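Open Day at the Dunwood Boarding Kennels and Grooming School

I have been looking at grooming courses for a while, and Dunwood was the closest one to me that also runs a working boarding kennel. They hold an open day twice a year. I went to the February one. What follows is what I saw and what I was told, for anyone thinking about training there or leaving a dog there.

Getting there and parking

Dunwood is at the end of a long gravel road, and the sign is easy to miss if you are coming from the highway side. If you reach the feed store you have gone too far. Parking was in the lower field. It was soft at the gate end, and I was glad of boots. Doors opened at 10 a.m. and there was already a line at the desk, where we signed in and got a sheet with the times of the tours and demonstrations.

Visitors were asked to leave their own dogs at home. A few people had not read that part and had to take turns sitting in the car.

The kennels

The first tour went through the boarding side. There are two blocks. The older one is brick with a low roof, and it gets loud. The dogs face each other across the walkway, so when one starts barking the rest join in. The newer block has the runs set on one side only, facing a solid wall, and it was far calmer. If I were boarding a nervous dog I would ask for the newer block by name and get it in writing on the booking form.

Each run has a raised bed, a heated sleeping area behind a flap, and an outdoor section with a drain. The floors are sealed concrete with a slope. They clean twice a day, once before breakfast and once after the afternoon walk. I looked in the corners, as I always do, and they were clean. The smell was disinfectant and wet dog, about what you would expect.

Dogs from the same home can share a run if the owner asks. Walks are on the lead around the edge of the property, with group play only for dogs that have been tested with others first. The test takes place on the first morning, so a dog in for one night will probably not get any group time.
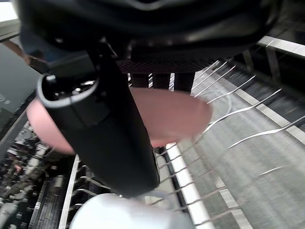
Feeding is the part that most people on my tour had questions about. Owners can bring their own food, and the kennel prefers it that way, as a sudden change of diet upsets a lot of stomachs. It has to come in a closed container with the dog's name on it and the amounts written down. They will add medicine to a meal at no charge, but injections cost extra and have to be arranged ahead. They would also like you to bring the dish the dog eats from at home. A plain round one is fine, pink like the one in the photo or any other color, as long as it can go through a hot wash. Slow feeders are allowed. Dogs that guard their food are fed with the flap closed, and the dish is collected once they have gone outside.

I asked what happens when a dog will not eat. They wait through one missed meal, try something warm and plain at the second, and call the owner at the third. That sounded reasonable to me.

The grooming school

The school is in a long building behind the kennels. It has 7 workstations, each with an electric table, an arm with a loop, a dryer and a set of drawers. There are 2 raised baths at the far end with ramps for heavy dogs. The room is bright and the floor is rubber. I thought the space between tables was tight for a class with large breeds in it, and I would want to know how they handle that on a full day.

Students start on bathing and drying and stay there longer than I thought they would. The instructor taking us around said most bad haircuts begin with a badly dried coat. Clippers come next, then scissors, then hand stripping for those who want it. The main course is 276 hours, spread over evenings or taken in full days. You work on real dogs from early on. Owners pay a reduced price and are told that a student will be doing the work and that it may take most of the morning.

The demonstration was a cocker spaniel with a thick coat and a mat behind each ear. The groomer spent a good while on those mats, holding the hair at the root so it did not pull, and explained when she would stop and clip instead. Her rule was that a matted dog should not pay for its owner's missed brushing. If it would take more than a few minutes of pulling in one spot, the hair comes off. She had a firm way of asking owners to sign for that before she starts.

She also did nails. The dog did not like it, and she did one paw, let him walk around the table, and came back to the next. I found this more useful than the haircut. I have a dog that hates having his feet touched and I had been trying to do all four paws in one go.

There was a short talk on dryers after that. They do not use cage dryers at all. Flat-faced breeds are dried by hand on a low setting, with a break whenever the breathing gets heavy. I asked whether the students learn this before they are allowed to dry a dog alone, and the answer was yes, with a written test.

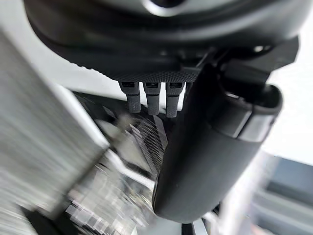
The last part of the school tour was the wash-up and laundry area. Tools are brushed clean, washed, put in disinfectant, and left out to dry before they go back in the drawers. Clipper blades are done between every dog. Towels are washed hot and are never shared between dogs. The laundry machines run most of the day, and you can hear them in the classroom next door, which could be annoying during a theory session.

The stands

A few suppliers had tables set up in the barn. Hevine had shampoos and conditioners, mostly for sensitive skin, and were letting people try them on their own hands. I bought a bottle of the oatmeal one. It comes as a concentrate and the label gives the mix, so a 500 ml bottle should last a home groomer a long time. The scent was mild.

Saltilari had scissors and combs. I am no expert, but I was told to try several pairs and pay attention to where the thumb sits, and the difference between them was bigger than I had thought. They also do sharpening by mail. I held off on buying any, as the school gives each student a starter kit and lists what is in it on the back of the application form.

Nigatu had leads, harnesses and crates. The harnesses were good and sturdy, with a second clip at the chest, though the smallest size still looked too big for a toy breed. The person at the stand measured dogs from photos and breed names, since there were none there to measure, and said exchanges were free for a month.

There was also a table for the local training class, which meets in the same barn in the evenings. They cover puppy basics, loose lead walking and recall. They do a handling class too, where you teach a dog to accept brushing, ear checks and being lifted onto a table. I put my name down for that one.

Food and facilities

Coffee and sandwiches were sold from a hatch by the office. The coffee was weak and the egg sandwich was fine. By 1 p.m. most of the sandwiches had gone, so eat early. There is one restroom inside the office and a portable one by the field. The tour route has a step at the door to the school, and the ramp for it is around the side, with no sign pointing to it.

What I did not see

We were not taken into the cattery. They said the cats had been disturbed enough by the previous tour, and I have no quarrel with that, but I cannot tell you anything about it. The isolation unit was also closed to visitors. I would have liked to watch a student work start to finish, and the schedule only had staff doing demonstrations. If you are serious about the course you can book a half day in the classroom for free, and I plan to do that before I pay a deposit.

Booking and costs

The kennel asks for proof of vaccinations, including kennel cough, and will turn a dog away at the desk without it. Holiday weeks fill up months ahead. They like a new dog to come for a trial night before any stay of a week or more, and the trial is half price. Drop-off is in the morning and pick-up is up to 5 p.m. After that you pay for another night.

The course can be paid in installments. The deposit is refundable up to the start date and not after it. Insurance for working on dogs is included while you are a student, and you need your own from the day you finish. The next open day is in the fall, and the dates go up on the board at the gate and on their website.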